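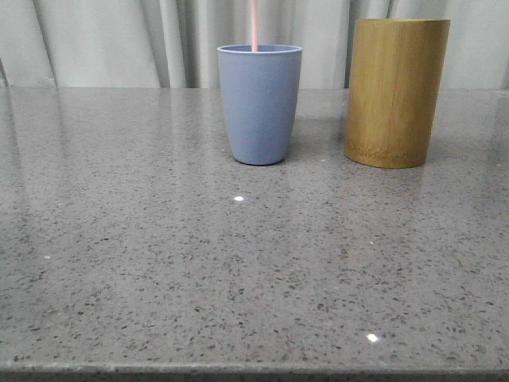
Re: [tornorstead-residents] water shutoff, upper floors

Hi all – quick one, typing between meetings.

Talked to Van Damme this morning. The riser valve on the north side is shot, they can't patch it again, so it's a full replacement. Water off 9 am to mid afternoon. Hot AND cold. Fill whatever you need the night before, kettle, pitcher, bucket for the toilet.

Toon Stevens wrote:
> Does this include the lower units? We had no notice at all in April and
> I had a full load in the washer. Also what is this costing us, the last
> bill said 2285 and I never saw what for.

Lower units are on the other riser so you should be fine Toon, but pressure may drop. I'd skip the laundry that day.

On the cost – 2285 was the April patch plus the call out fee. New quote is 3586, parts and labor, comes out of the reserve. Narkelico quoted lower but couldn't get here for weeks and didn't include teh drywall. I can forward both PDFs, just ask me off list.

When it comes back on, run the cold tap in the tub first, few minutes, till it's clear. Take the little screen off the kitchen faucet if you can. Brown water is normal at first, don't drink it.

Still need access to two units on the top floor. You know who you are, pls reply by tonite or leave a key with me.

– Skular list admin, unit 85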